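4.2 The open day at Skirkdale

The bread task was never part of our evaluation plan. It entered the study on 5 January 2018, when the lab at Skirkdale opened its doors to the public and we were asked to run something that visitors could follow without a lecture. Earlier trials had used the Durán peg set, which has excellent tolerances and has never held a stranger's attention past the second peg. Bread, we reasoned, needs no introduction. 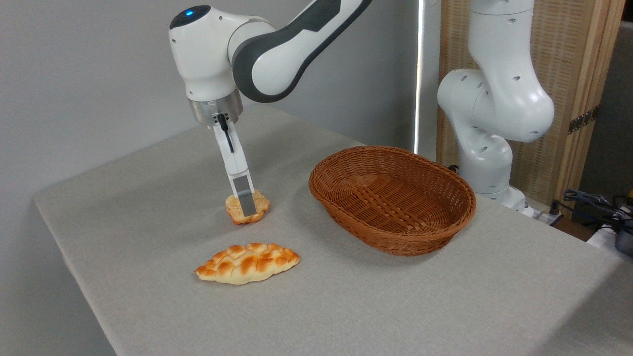

The task was to pick up rolls from a cloth-covered table and put them in a wicker basket. Both arms were mounted on the same table, but grasps were planned by the Arketti controller for one arm at a time, as in Section 3. We left the grip force limit where it had been for the pegs during the first rehearsal, and learned something about crust. It was then lowered to 31 percent of the original value and stayed there for the public session.

Visitors came through in small groups from Lullcombe and the villages nearby. We had prepared a handout on grasp planning in soft materials. The questions we got were mainly about whether the rolls would be eaten afterward.

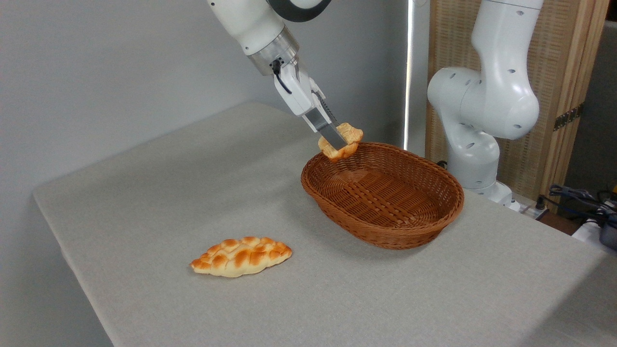
Running in front of an audience did change how we operated the system, and readers comparing these results with the August trials should keep this in mind. Operators stepped in sooner when an approach looked slow, even when the planner was well within its time limit of 100 seconds. We also added a 2-second pause above the basket before release. This had no technical purpose – children in the front row liked to shout "drop it" – and we have removed it from all reported cycle times.

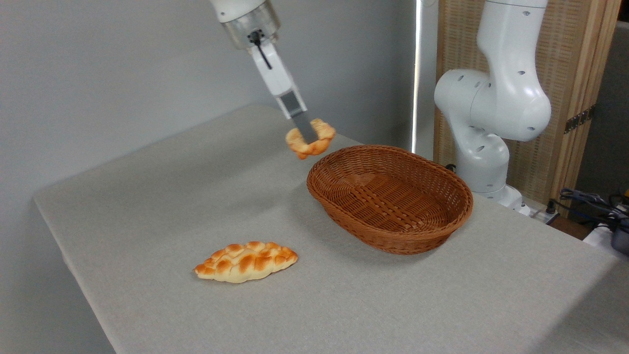

Figure 4. Small roll held near the basket, with the larger braided loaf on the cloth.

Braided shapes were harder for the planner than their size would suggest, as the ridges offer many contact points that look equally good from above. Some 1,000 candidate grasps were scored per attempt, most of them nearly tied. A visitor who said she baked for a living suggested taking hold of the middle. The planner's top choice was usually within a finger's width of hers, and she did not need the handout.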